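Re: [chores-and-machines] Can they do the dishes yet?
7 June 2021
Posted by the list owner, Durnurport Home Automation list 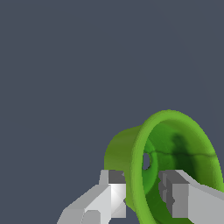 SIMULATED CUPS, REAL CUPS

Hi all,

Picking up the dishes thread again, with a render at the top for anyone reading on the web archive. I've had a gripper model running on my old desktop since March, and the green thing is my stand-in for every awkward cup, funnel and vase that ever sat in a sink. One finger goes inside the flare, the other stays out by the wall, and then you ask them to close on it.

Quoting the message I'm answering, so new folks can follow:

> I keep seeing clips of robot arms loading a dishwasher and my
> brother-in-law is sure we'll all have one in 3 years. I run the
> kitchen at a small lunch place and I'd buy one tomorrow! But every
> clip has the same white plate in it. What happens with a measuring
> cup, or a funnel, or one of those wavy bowls? And what happens when
> it's greasy? Is anybody on this list working on the boring part, or
> is it all plates?

Well, I'm working on the boring part (badly, on weekends) and I love this question. Plates are kind. They're flat, they're all the same, and you can come at them from the edge and do fine. A flared shape is a different animal. The rim is fat and round, the wall behind it slopes away, and where you pinch changes everything. Grab too near the lip and the cup wants to roll around the finger. Go deep and you run out of room for the knuckles.

I ran 211 tries with the flared shape over the last couple of weeks, starting from different tilts. It held on for 133 of them. I was pretty happy with that until I pictured your lunch place dropping the rest of them on the floor!

Now the big warning. This is all simulation. My cup has no grease on it, no soap, no spoon left inside. The gray behind it is just gray — there's no sink, no faucet to bump, no stack of pans leaning on it. The mesh isn't great either. If you look inside the cup there's a little ragged hole in the wall on the left, and a dark wavy line across the inner surface. I'd like to clean those up before I trust any numbers about fingers touching the inside, so please take mine with plenty of salt.

As for real machines, I got to see the Alis arm at the Zacharopoulos shop out in Jundlow this spring. They do metal parts there, no dishes, but they let me bring a bag of kitchen stuff and try it. It did mugs very nicely. It did a colander once, and then never again. My plastic funnel it squeezed until the thing popped out sideways and went under a bench, where I guess it still lives. The folks there told me the arm and the fingers came to 2,200 dollars secondhand, and that they'd spent far more than that in hours getting it to do one job well. It does do that one job, all day long, and they're fond of it.

So my answer to the brother-in-law is no, I wouldn't bet on three years for a mixed sink in a busy kitchen. If you ran nothing but one kind of tray, and somebody scraped it first and set it down facing the same way, I'd say you could have something useful a lot sooner. Whether it would beat a teenager with a sprayer, I don't know. What do your racks look like at the end of lunch? Is it mostly trays and plates, or is it mostly the weird stuff?

Also, two things I'd love from the rest of you. If anyone has a clean model of a funnel or a measuring cup with the wall closed up properly, please send it to me off list. And if you've tried softer finger pads in a simulator, tell me how you set the friction. Mine are stiff stepped blocks and I suspect they're part of the trouble with the rim.

I'll post again when I've rerun the batch with a better mesh.

Last updated: one typo fixed, quoted message rewrapped.

This archive uses cookies to remember your reading settings. To get the list as a daily digest, enter your email on the sign-up page.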